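Olleck build notes: README

Hello! I'm Maribeth Soriano and this folder holds my notes on putting second-hand tower PCs back together. There are 148 short text files in here, one per machine, plus a parts list I keep meaning to tidy up (sorry, the spellings wander a bit).

I always work with the case on its side and the panel off, so everything on the motherboard is facing up at me. Memory is easy that way, and you can get at the cables before they end up tangled under a drive cage, which has happened to me more often than I'd like!

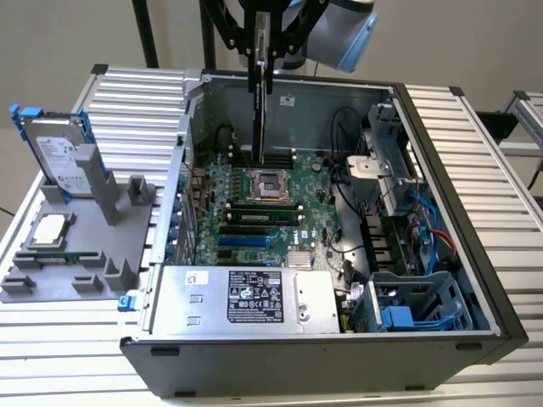
Should the processor go in before the cooler bracket is screwed down?
Processor first, every time. Lift the retention frame, line up the notches, lower the chip straight down with no pushing, then close the lever. The bracket can wait until you've had a cup of tea.

What's in the files: make and model, what was missing, what I fitted, and anything odd. Files starting with 2 are office machines, files starting with 5 came out of the Girno clear-out and are mostly missing their drives. Last proper update was June 2019. I'd like to reach 1,000 machines one day, but my spare room has views on that.

Reuse whatever you like. If you spot a wrong part number, drop me a line and I'll fix it.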